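Préparer la maison avant l'arrivée de jumeaux (ou de triplés !)

Attendre plusieurs bébés à la fois, c'est une aventure formidable, et je vous écris avec deux petites filles qui dorment enfin dans la pièce d'à côté. Quand ma sage-femme, Heather Semple, m'a conseillé de tout installer avant la fin du sixième mois, j'ai cru qu'elle exagérait. Elle avait mille fois raison ! Les grossesses multiples se terminent souvent plus tôt que prévu, et on a très vite envie de rester allongée.

1. Le coin change

Installez-en deux si vous avez un étage, même tout simples. Une commode solide, un matelas à langer, les couches à portée de main gauche et les cotons à portée de main droite (ou l'inverse, testez avec un ours en peluche, c'est très drôle). Chez nous, le plan est à 80 cm du sol et mon dos me remercie tous les jours. Gardez toujours une main sur le bébé, et posez l'autre dans son lit avant de commencer. 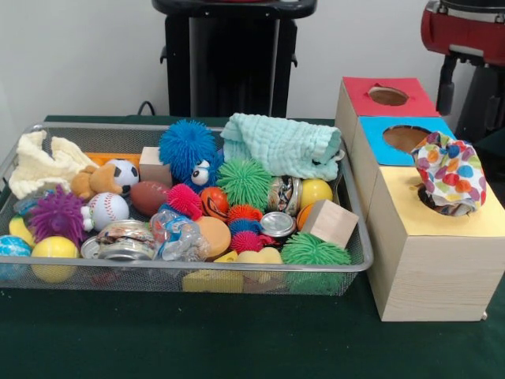 Pour le linge, voyez large. Comptez 5 bodies par enfant en taille naissance, et quelques-uns en taille prématuré, que l'on peut souvent emprunter. Rangez par taille et pas par bébé - croyez-moi, au bout de trois nuits vous aurez renoncé aux tiroirs nominatifs. Et prenez des paniers ouverts, sans couvercle ! Un panier en métal ajouré, large et peu profond, même rempli à ras bord de jouets avec un bout de polaire qui déborde, laisse deviner ce qu'il contient à travers les côtés. À quatre heures du matin, c'est un vrai bonheur.

2. Le tableau des tétées et des biberons

Une feuille par jour, une colonne par bébé, un stylo attaché avec une ficelle. Notez l'heure, la quantité ou le côté, et les couches. Mon amie Han-gyeol Hyun, maman de triplés à Flalham, y ajoutait une couleur par enfant et elle a gardé toutes ses feuilles, je trouve ça magnifique. 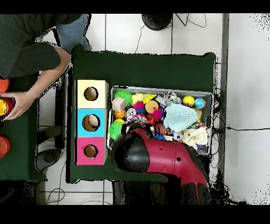 3. Les aînés

Si vous avez déjà un enfant, donnez-lui une vraie place dans les préparatifs. Notre grand a choisi les gigoteuses et collé les étiquettes sur les tiroirs, de travers évidemment, et il en était si fier ! Prévoyez aussi quelques jeux calmes à sortir uniquement pendant les tétées :

- un jeu d'encastrement ou des gobelets à empiler
- deux ou trois livres cartonnés 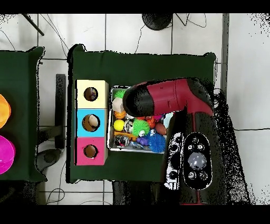 - des gommettes et un grand carnet
- une histoire enregistrée par papi ou mamie

Changez la sélection chaque samedi, l'effet de surprise fait des merveilles.

4. Accepter l'aide

Préparez une liste de services précis à coller sur le frigo : une lessive, un gratin, une heure de poussette. Les gens adorent savoir quoi faire - et vous, vous pourrez filer sous la douche !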